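Häufige Fragen zu Reparatur und Ersatzteilen für Kopfhörer

Stand: 2. Juli 2022

Welche Geräte nimmt Skallora zur Reparatur an?
Angenommen werden kabelgebundene und kabellose Bügelkopfhörer sowie Headsets mit Mikrofonarm. In-Ear-Hörer sind meist verklebt und werden nicht bearbeitet. Die Ersatzteilliste umfasst derzeit mehr als 238 Positionen. Fehlt ein Modell in der Liste, genügt eine Anfrage mit der vollständigen Typenbezeichnung vom Bügel oder aus der Innenseite der Ohrmuschel.

Wie melde ich eine Reparatur an?
Über das Formular im Kundenbereich. Benötigt werden Typ, Seriennummer (falls vorhanden) und eine kurze Fehlerbeschreibung. Nach dem Absenden wird eine Auftragsnummer vergeben, die außen auf dem Paket stehen muss. Sendungen ohne Auftragsnummer werden nachrangig bearbeitet. 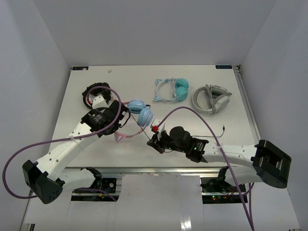
Wie finde ich heraus, ob das Kabel oder der Treiber defekt ist?
Bei steckbaren Kabeln zuerst mit einem zweiten Kabel gegenprüfen. Bleibt der Kanal stumm, den Gleichstromwiderstand am Treiber messen, möglichst direkt an den Lötpunkten. Ein Wert nahe der Nennimpedanz spricht für eine intakte Schwingspule, ein unendlicher Wert für eine Unterbrechung. Aussetzer beim Bewegen des Steckers deuten auf einen Kabelbruch an der Knickschutztülle.

Ist die Nennimpedanz gleich dem gemessenen Widerstand?
Nein. Die Impedanz ist frequenzabhängig und wird üblicherweise bei 1 kHz angegeben. Der Gleichstromwiderstand liegt in der Regel etwas darunter.

Welche Polster passen?
Maßgeblich sind Außendurchmesser, Form und Befestigungsart (Rastring, Spannrand oder Klebefläche). Die Polster der Reihe Bosura gibt es in Kunstleder und Velours. Ein Wechsel des Materials verändert die Abdichtung und damit den Bassbereich — bei geschlossenen Modellen deutlich, bei offenen weniger.

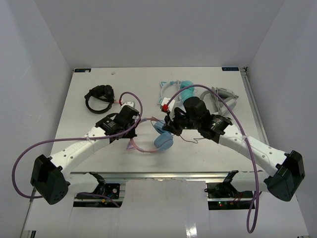 Kopfhörer auf hellgrauer Tischfläche

Kann der Akku getauscht werden?
Bei verschraubten Gehäusen ja. Verwendet werden nur Zellen mit Schutzschaltung und passender Steckerbelegung. Aufgeblähte Akkus dürfen nicht versandt werden; bitte vorab Kontakt aufnehmen.

Wie lang sind die Austauschkabel?
Die Kabel der Reihe Henao sind 3 m lang und beidseitig gesteckt. Andere Längen werden nicht konfektioniert. Symmetrische Ausführungen sind nur für Modelle mit getrennt geführter Masse erhältlich.

Gibt es eine Gewährleistung auf die Reparatur?
Auf ausgeführte Arbeiten und eingebaute Teile gelten sechs Monate. Ausgenommen sind Polster und Schaumstoffeinlagen als Verschleißteile sowie Schäden durch Feuchtigkeit.

Was geschieht, wenn sich eine Reparatur nicht lohnt?
Der Kostenvoranschlag wird per E-Mail übermittelt. Wird er abgelehnt, erfolgt der Rückversand gegen Porto oder auf Wunsch die Entsorgung. Ohne Rückmeldung wird das Gerät 360 Tage eingelagert.

Wer ist zuständig?
Technische Fragen: Nilton Villca
Ersatzteile und Versand: Zoila Puma
Postanschrift: Skallora, Annahme Firkulville. Eine persönliche Abgabe ist nur nach Terminvereinbarung möglich.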